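5 Comparing hands and wrist cameras on the Corov bench

5.1 Preparing the conveyor

1. Switch the conveyor off at the controller and wait for the belt to stop.
2. Place the two open bins on the far side of the belt.
3. Raise the arm to the parking height and confirm that the hand hangs freely.
4. Check that the camera cables have enough slack for a full turn of the wrist.
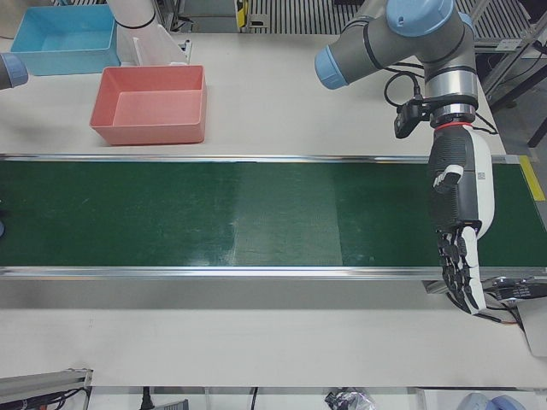 Figure 5-1. Hand over the conveyor, both bins empty.

CAUTION: Keep clear of the arm whenever power is on, even if no program is running.

5.2 Checking the wrist camera

5. Open the Kan viewer and select the wrist camera of the arm under test.
6. Leave the rotation setting at its default. The picture may arrive turned sideways; the comparison software expects this.
7. Confirm that the emergency stop on the control box can be reached from where the operator stands. 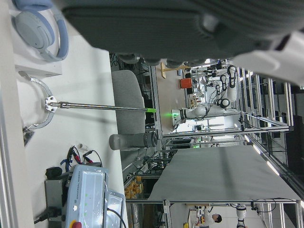 8. Record the exposure value and lock it. Automatic exposure must remain off for the whole comparison — a change of brightness between two hands makes their results unusable.

5.3 Running the cup trial

9. Lay the cup on its side on the belt, within reach of the thumb.
10. Lower the hand, palm down, at 27 per cent of full speed.
11. Start the grasp and enter the outcome in the trial sheet. Carry out 100 trials for each hand.

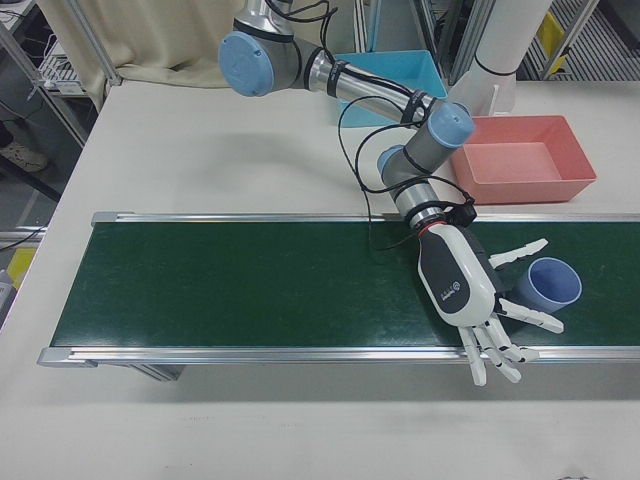

Mei-kuen Au has asked that failed grasps be entered with the finger that slipped first, as a plain pass or fail gave the Trasolley team too little to work with. Operators should use the remarks column for this purpose.

NOTE: Do not change the grip force part-way through a set. If a change is needed, begin a new set.

5.4 Changing the hand

12. Park the arm and switch off power at the control box.
13. Release the wrist flange and return the hand to its stand.
14. Fit the next hand, then repeat section 5.2 in full. 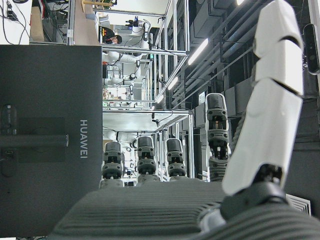

Figure 5-2. Wrist camera view with four grippers on their stands.

Completed trial sheets are to be sent to Åsmund Berge at Vomuscombe.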